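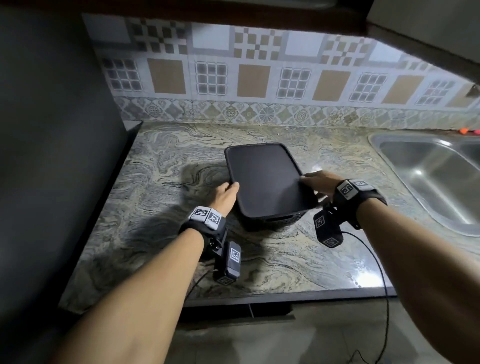
A black lidded container on a granite countertop.

Dollden's lunch swap is back for a second winter

The Dollden Neighborhood Kitchen starts its lunch swap again in January, and this time there's room for 56 households (last winter it filled up in two days!). The idea is wonderfully simple: cook one big batch at home, bring it to the hall on Hailu Street, and leave with a week of lunches made by other people.

Organizer Kerttu Pesonen is thrilled with how it has grown. "We swapped 149 meals on our best night, and I still dream about the barley soup," she said. New this season is a shelf for meat-free dishes, plus a spice table run by the Stastell grocery.

Please label every dish with its ingredients and the day you cooked it. Sign-up is free and open now at the Brilelell library desk.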